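Panneau en érable : les joints se voient, que faire ?
Forum Travail du bois > Panneaux, collage, finition

copeau_du_34
Bonjour à tous,
J'ai besoin d'avis sur un panneau que j'ai monté en érable. Plusieurs planches collées chant contre chant, pour faire un plateau de jeu destiné à une ludothèque. Les enfants posent des formes dessus, les trient par couleur, les alignent, rien de plus compliqué. Le plateau n'est pas fixé, il se pose sur une table et se range debout contre un mur.
Mon souci : les joints se voient. Il y en a un surtout qui saute aux yeux, entre une planche plus claire et la partie plus large. J'avais pourtant acheté tout le bois dans le même lot, chez Bailly. Je n'ai pas encore mis de finition et j'hésite entre tout recouper et laisser comme ça.
Autre question, quelle finition pour un objet manipulé par des petits ? J'ai un fond de pot d'huile dure Plornitz, mais j'ai peur que ça jaunisse.

mireille_b
Bonjour. Sans photo on ne peut pas dire grand-chose. Le joint se sent au doigt ou il se voit seulement ?

copeau_du_34
Il se voit seulement. À l'ongle je ne sens rien. Je mets une photo, avec quelques formes posées dessus. 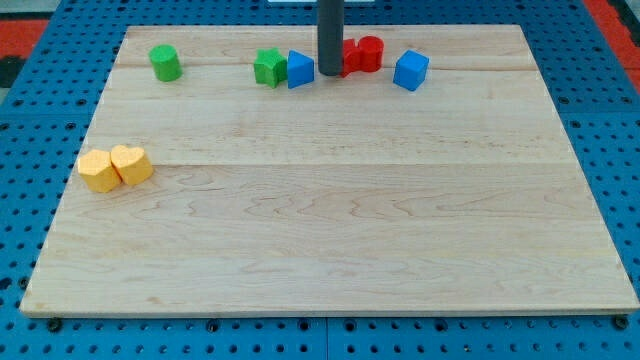
Le plateau en érable, avant finition. Le joint le plus visible est celui du côté des deux formes jaunes.

Gilles Pons
Bonjour,
Pour moi il n'y a pas de défaut de collage. C'est une différence de teinte entre deux planches, et le fil n'a pas le même dessin : sur la planche large il tourne, il fait des volutes, alors que la voisine est plus claire. L'œil s'arrête à la limite entre les deux. Vous pouvez recoller dix fois, le joint sera toujours là si vous gardez ces deux planches côte à côte.
La seule façon de l'éviter était de composer le panneau à sec avant l'encollage : on étale les planches, on les retourne, on les permute, on regarde à la lumière du jour et on trace un grand triangle au crayon pour garder l'ordre. Une fois que c'est collé, on vit avec.
Je ne recouperais pas.

tonton_rabot
Pas d'accord avec Gilles. Un trait de scie dans le joint, un coup de dégauchisseuse sur les chants, on retourne la planche claire bout pour bout et on recolle. On perd quelques millimètres et le dessin du fil peut tomber beaucoup mieux. Je l'ai fait sur une table, ça m'a pris une matinée.

Gilles Pons
La teinte, elle, ne changera pas en retournant la planche. Et il faut une dégauchisseuse.

tonton_rabot
Une varlope bien réglée suffit.

Gilles Pons
Entre des mains habituées, oui. Là on parle d'un plateau de jeu.

copeau_du_34
Je n'ai pas de dégauchisseuse et ma varlope est un héritage que je n'ai jamais su régler. J'avais fait dresser les chants chez un voisin. Donc la solution de tonton me fait un peu peur.
L'autre joint, celui qui passe vers le haut, juste devant la rangée de formes, me gêne beaucoup moins.

mireille_b
Celui-là je ne l'aurais pas remarqué si tu n'en avais pas parlé. Moi je trouve l'ensemble joli. Le veinage ondé dans la grande planche, avec de l'huile il va ressortir encore plus. À toi de voir si tu veux ça ou un aspect plus neutre.
Pour la finition : l'huile dure jaunit l'érable, c'est sûr. Pas le jour même, mais ça vient. J'ai une planche à pain huilée dans ma cuisine, elle a pris une couleur miel, et elle était très blonde au départ. Si tu veux garder le blond, prends un vernis à l'eau mat, compatible jouets. Il faut vérifier la mention de la norme EN 71-3 sur la fiche technique du produit que tu achètes.

lulu_atelier
Je suis animatrice en ludothèque, pas menuisière, donc je réponds côté usage. Les plateaux huilés chez nous se tachent vite : feutre, compote, eau. Ceux qui sont vernis se nettoient avec une éponge humide et on passe au suivant. Par contre, le verni brillant c'est pénible sous les néons, les petits voient des reflets partout.
Tes formes, elles sont à toi ? Le cylindre vert et l'étoile verte à branches arrondies me plaisent bien. Je cherche une série dans ce genre, avec des couleurs unies.

copeau_du_34
Merci lulu. Les formes viennent d'une boîte Gavotley achetée d'occasion, je ne sais pas si ça se fait encore.

grain_180
J'arrive sur le sujet. Quel grain pour le dernier ponçage ? L'érable marque énormément. Si tu t'es arrêté à 120, le vernis à l'eau va relever le fibrage et tu vas croire que c'est le joint qui bouge.
Ma façon de faire :
– ponçage au 120, puis 150, puis 180, toujours dans le fil
– on humidifie à l'éponge bien essorée, on laisse sécher
– égrenage léger au 240, sans appuyer
– première couche fine, égrenage, puis 2 autres couches
Sur la zone où le fil tourne, pas d'orbitale trop appuyée, ça laisse des petits tourbillons qu'on ne voit qu'après le vernis.

copeau_du_34
Je suis à 150. Je reprendrai donc.

tonton_rabot
Et les arêtes ? Sur la photo on voit le bord de devant. Il faudrait les casser avant de vernir. Un petit arrondi, rayon 2 ou 3 mm, sur tout le tour, dessus et dessous. Un plateau rangé debout, les coins prennent des coups.

Gilles Pons
Là-dessus je suis d'accord avec tonton.
Un point qui m'inquiète plus que la teinte : un panneau large en érable, posé libre, sans traverse ni cadre, va travailler. Il faut absolument vernir les deux faces, avec le même nombre de couches. Si vous ne vernissez que le dessus, il va tuiler. Et le ranger debout contre un mur, d'accord, mais pas près d'un radiateur.

mireille_b
Je confirme pour les deux faces, j'ai bousillé un dessus de coffre comme ça.

copeau_du_34
Je n'avais prévu qu'une face, bonne nouvelle que j'aie posé la question. Est-ce qu'il faut ajouter des traverses dessous ?

Gilles Pons
Si le plateau reste à plat la plupart du temps, non. Si vous en mettez, ne les collez pas : vis dans des trous oblongs, pour laisser le bois bouger. Des traverses collées en travers du fil, c'est la fente assurée au premier hiver.

tonton_rabot
Ou des clés en queue d'aronde, coulissantes. Mais je sens qu'on va me dire que c'est trop compliqué.

lulu_atelier
Pour le rangement, sans traverses c'est mieux pour nous, ça prend moins de place. On en met 4 l'un contre l'autre derrière une armoire.

copeau_du_34
Alors ce sera sans. Retour sur la finition, j'ai fait des essais sur des chutes du même érable : une à l'huile Plornitz, une au vernis à l'eau mat Jimcombe. Sur l'huile, le bois fonce nettement et l'écart entre les deux planches se voit davantage. Avec le vernis, ça reste blond et l'écart ne bouge presque pas. Le vernis est un peu froid au toucher, mais je pars là-dessus. J'ai vérifié la fiche, la norme y est.
Temps de séchage indiqué avant usage intensif : jusqu'à 60 heures.

grain_180
Laisse-lui une semaine avant de le donner aux gamins, surtout si ton atelier est frais. Et vernis d'abord la face de dessous, ça te fait la main.

tonton_rabot
Moi j'aurais quand même recoupé.

mireille_b
On avait compris, tonton.

copeau_du_34
Première couche passée ce matin sur le dessous, arêtes arrondies au bloc à poncer. Le fibrage a bien relevé malgré l'éponge, j'égrène demain au 240 et je continue. Je garde le joint comme il est. Merci à tous, je remettrai un message quand le dessus sera fini.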